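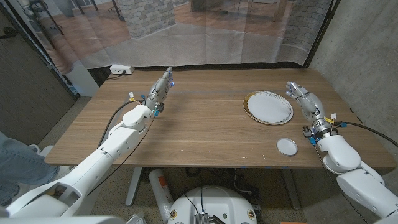
Dexterous hands vs parallel grippers for tableware pick and place

Forum: End Effectors and Grasping
Started 3 May 2018

plinth_err
We have been comparing two multi-finger hands (Cenora and Halim) against the parallel gripper we used until December. Same two-arm base, same wrist flange. The task is a dinner plate lying flat on a bare wood table: get hold of the rim, lift, hold level, put back. There is also a small flat disc for the next stage, but I have not scripted it yet.

Control loop on the arms is 200 Hz. Hands take position targets at 100 Hz over their own bus. With the parallel gripper we got 68 percent on plate lifts, counting any tilt over 5 degrees as a miss. Neither hand beats that yet. Before I spend more time on it, is anyone getting better numbers on flat rims with fingers?

torque_ripple
What is your approach angle? Coming straight down, the fingertips hit the table before the thumb is under the rim. We tilt the palm outward and slide in low from the side.

plinth_err
Close to vertical. I tried tilting, but the elbow ends up low and I don't trust the clearance to the base.

benchvise
Then 68 percent against whatever the hands give you says very little about the hands. The parallel gripper had an approach tuned for it over months. Give the hands their own approach and run it again.

plinth_err
Fair, but the integrator is going to use one approach for everything. That is part of what I am testing.

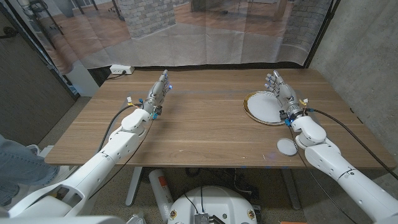 The order I run now is: left hand parked upright over its half of the table, right hand moves to a pregrasp above the plate, fingers open a little wider than the rim needs, then down. The failures I log are nearly all in the last step. Either the thumb rides up over the rim or the index finger pushes the plate away toward the back of the table.

torque_ripple
Pushing it away is a timing problem. Close the thumb first and let it touch, then bring the fingers in. If both get their targets in the same cycle, the faster finger wins.

gnd_loop
Look at the wrist cable too. On our setup the loop was long enough to drag on the table when the arm reached out, and it showed up as a bias in the wrist torque estimate. Shortened it and clipped it to the forearm. The bias went away.

benchvise
I would not chase cables before fixing the finger timing.

gnd_loop
It takes ten minutes. Log wrist torque with the arm extended and the hand open, no contact. If it is not flat, you have your answer.

kp_too_high
Has anyone run the Fokance controller with these? Our Halim hand had jitter at the fingertips until we moved off the stock one. Same gains, same firmware.

plinth_err
Not yet. There is one on the shelf. I will do the torque log and the thumb-first change before I swap a controller, otherwise I won't know which one did it.

torque_ripple
Also post the camera view you use for rim detection. If it is only the head camera, the hand hides the near rim at pregrasp.

plinth_err
Head camera only. The rim pose is taken once, before the arm moves, and is not updated after that. So any nudge to the plate is invisible to the planner.

benchvise
That would be my first fix, ahead of everything else listed here.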